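Cludico 火星车拼装模型,拼完之后的一点感想

先说结论:喜欢航天的可以买,手笨的要想清楚,给小朋友当礼物的话最好大人陪着拼。

我关注这款挺久了。Cludico 以前主要出运载火箭,去年那套两级火箭我也有,细节还行,就是逃逸塔老是歪。这回他们改做火星车,六轮摇臂悬架,太阳翼可以折叠,桅杆能转,还附了一个着陆平台。全套236个零件,我趁活动下的单,600块整,运费另算。说实话这个价放在同类里不算便宜,隔壁 Jelineo 的月球车差不多大,价格低一截,不过那个轮子是死的,只能摆着看。

开箱印象不错。零件按袋分好,袋上有编号,说明书是厚厚一本,前面几页还讲了火星车为什么要用六个轮子、为什么钻头要往下打那么深,写得挺有意思,我拼之前先看了半个小时(然后茶就凉了)。扣分的地方是螺丝,三种长度混在一个袋子里,长得几乎一样,我第一晚就拧错了两颗,拆的时候心疼得要命。

整个过程我花了7个晚上,每晚吃完饭弄到十点多。车身最好拼,底盘和侧板都是卡扣,咔哒一下就进去了,手感很舒服。真正磨人的是悬架!左右两组摇臂要靠车尾的一根横杆联动,横杆两头的小球头特别紧,我用手怎么都按不进去,最后拿平口钳垫着布才夹到位。装好以后倒是真香,把一边的轮子架到书上,另一边会跟着调整,车身基本是平的,我来来回回玩了好久。
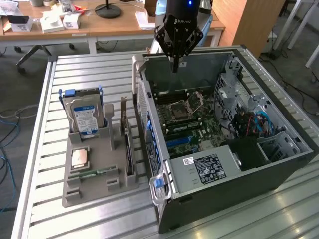

再说说车身内部。Cludico 在里面做了一个简化的仪器舱,顶盖可以拿下来,能看到钻探样品的传送口、几个分析仪的外形,还有一块印了线路的小板子。构思我很喜欢,可惜舱里太挤,走线的位置留得不够。拼这一段的感觉特别像把台式机放倒、拆了侧板往里伸手,绿色主板占着中间,红的黑的蓝的线在硬盘架那边扎成一捆,你得绕着它们找地方下手。模型里的线只有四根,可舱体才巴掌大,我是用镊子一根一根塞进去的,盖子还是盖了三次才盖严。建议官方下一批把侧壁改薄一点,或者干脆把线换短。

太阳翼我要夸一下。折叠的铰链有阻尼,展开以后能停在任意角度,不会啪一下掉下来。电池片的纹路是印上去的,离近了看有一点点糊,隔半米就完全没问题。桅杆顶上的相机做得很小,镜头用的是透明件,灯光打过去会反光,拍照很出效果。

着陆平台就比较敷衍了,两条坡道是薄薄的塑料片,车子一开上去就往下弯。我后来在底下垫了两块橡皮,勉强能看。如果你像我一样打算长期摆出来,可以考虑配 Fallent 的展示底座,表面做成红色砂砾的样子,尺寸刚好放得下,就是盒子味道有点大,要晾几天。

涂装方面,原厂颜色偏白,塑料感比较重。我给轮子和底盘扫了一层很淡的棕色粉,立刻就有在沙地里跑过的感觉了。没有上过旧化的朋友也别怕,粉不好看可以擦掉重来,别一上来就喷消光漆就行。

还有人在评论里问要不要直接上 Barreto 那款2,000块的大号合金版。我在店里摸过样品,重量和质感确实高一个档次,轮子的纹路也更锐利,但它是成品,买回来就是摆,没有拼的过程。我自己图的就是晚上那两个小时什么都不想,所以选了这套,不后悔。

售后说一句:我少了一个轮毂盖,在订单里留言,隔天就说补寄,收到的时候还多给了两颗螺丝。还是没标长度。

评分的话,车体和悬架给高分,仪器舱中等,着陆平台不及格。下一款听说是轨道器,天线很大的那种,等出了再来写。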